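Wokon Kitchen Robotics Project
Progress report to the Guthrie Fund, December

Print this page | E-mail this page

Hello all — this one's going to be mostly about the open day, because that's what ate our month (happily!). The money side is short: we've spent $2,739 of the equipment budget, mostly on replacement fingertips and cables, and the rest is going on a second wrist camera in the new year.

We opened the Brimbridge lab on Sunday afternoon and had 74 people through, a lot more than I'd set out chairs for. Jean Yule ran the door and I did the talking. We'd planned three demos, but the towel folding wasn't ready and I pulled it the night before. That left cup stacking, which the kids liked, and the steamed buns, which everybody liked. 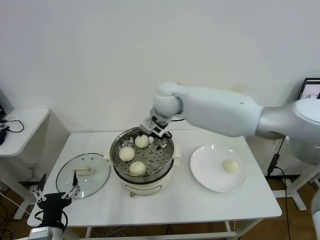 Buns are harder than they look. They're soft and round, and if you squeeze one like a cup you get a dent that stays there. Callum Niven spent most of the fall on grip force, and before the doors opened we had 361 practice picks logged. The arm takes a bun off the steamer tray and sets it on a plate, and we ran it 12 times for visitors. Nine went fine, two needed a second try at the grasp, and one bun ended up on the floor (big cheer for that one).

What I took away from the day is that people want to know how slow it is and when it'll be quicker. Fair question! A pick takes about 40 seconds right now and I'd like that halved by our next report. The lid is the other job. We still take it off by hand before each run, and Callum wants the second arm doing it.

The folks from Trikness came by late and asked about borrowing our practice logs. I said I'd check with you first, so please let me know.

Comments

Marge: My grandson has been talking about the buns all week. Will you do it again in spring?

Dell P.: Would like to see the towel one when it's ready.

Jean Yule: Marge, yes, we hope so — I'll post a date here.

Contact the Wokon project office, Brimbridge | Back to top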